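To: Pradora users list
Subject: Re: Remote demonstrations in the simulated room

The following is in reply to last Monday's message from the Horkdale group, which is quoted in part for those who joined the list since then.

> Our operators have begun recording with the Skenex hand controller.
> We find that many demonstrations are rejected at import, although
> the task itself was completed. May we know which rule is being
> applied, and whether a pause before the grasp is permitted?

The rule is a limit on idle time. Any demonstration in which the arm stands still for more than 3 seconds is set aside at import. A short pause before the grasp is permitted, and operators should not be asked to hurry through it. New operators commonly stop the arm above the object while they change the camera view, and this is where the limit is most often reached. We recommend that the view be chosen before recording starts.
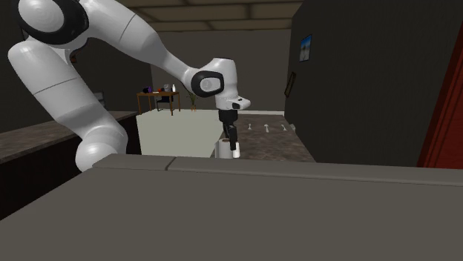 The second point concerns the approach. For upright objects, the operator should bring the gripper in from overhead with the fingers pointing straight down, and should close them only when the arm has settled. Sideways approaches are accepted by the importer, but they are to be filed under a separate task name. Mixing the 2 styles in one set has given poor results in training, and sets of that kind will be returned to the sending group.

Each operator is asked to complete 5 practice runs before submitting recorded work. Practice runs should not be uploaded. Groups that teach by hand on a physical arm may continue to follow the earlier Ní Mhurchú procedure, which remains in force without change - the idle limit above applies to remote control only.

Rejected files from Horkdale have been kept and may be sent again once the idle portions are trimmed. Please trim at the start or end of a recording only. A cut in the middle produces a jump in the joint positions, and the file will be refused for that reason.

Further questions on import should be sent to this list and not to the support address.

Pradora Demonstration Office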